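Why Are So Many Things Red?

Look around a street and you will find red in a lot of places. Stop signs are red. Fire trucks are often red. So are ripe strawberries, some birds, and the buttons that turn off big machines. Red seems to get used when something needs to be noticed.

To understand why, you have to start with light.

Sunlight looks white, but it is a mix of many colors. When it hits an object, some of the colors soak in and some bounce off. A red object soaks in most of the green and blue light and bounces back the red. The red light goes into your eye, and your brain says "red." Black things soak in almost all the light that reaches them. White things bounce most of it back. Gray things are in between.

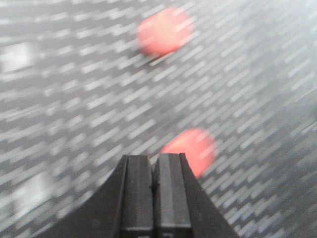 By Krešimir Perić
Mar 17, 2019

How your eye does it

At the back of each eye is a thin layer called the retina. It has tiny cells in it that react to light. The ones that help you see color are called cones. Most people have three kinds. One kind works best with blue light, one with green, and one with yellow and red light. Your brain compares the signals from all three and works out the color.

Some people have cones that work differently, and for them red and green can look almost the same. This is called color blindness. It is more common in boys than in girls.

Dogs have only two kinds of cones. If you throw a red ball onto green grass, a dog may have to sniff around for it. A blue ball is easier for the dog to see.

Red in plants

Most unripe fruit is green, like the leaves near it. While the seeds are still growing, the plant does better if animals leave the fruit alone. When the seeds are ready, many fruits turn red, orange, or purple. Birds see red very well. They eat the fruit and drop the seeds somewhere else, and new plants grow there.

The red in a tomato comes from a substance called lycopene. The red in a strawberry comes from a different group called anthocyanins. They look alike to us, but they are made of different stuff.

Red that people made

Long ago, people made red paint from a kind of earth called ochre. They ground it into powder and mixed it with water or fat. Later, people made red dye from a plant called madder and from a tiny insect that lives on cactus.

In the town of Plistska, where I grew up, there was a paint shop called Jurić. It had 499 color cards on one wall, and 34 of them were red. My brother and I used to argue over which one was the real red.
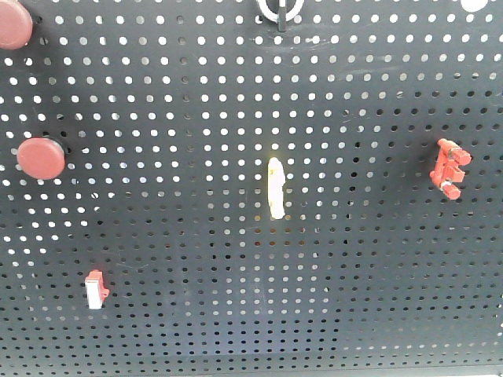
The cards had names like Brick, Cherry, and Rust. Brick had some brown in it. Cherry had a little blue. A small change in the mix makes a new color, and people do not always agree on where red stops and orange begins.

Try it yourself

You need 6 small things in different colors and a dim room. Wait ten minutes for your eyes to get used to the dark, then try to name each color. The red ones will probably look dark gray or black. Your cones need plenty of light to work. In dim light you use other cells, called rods, and rods hardly react to red at all.

Words to know

Retina: the layer at the back of the eye that reacts to light
Cone: a cell that helps you see color
Rod: a cell that helps you see in dim light
Pigment: a substance that gives something its color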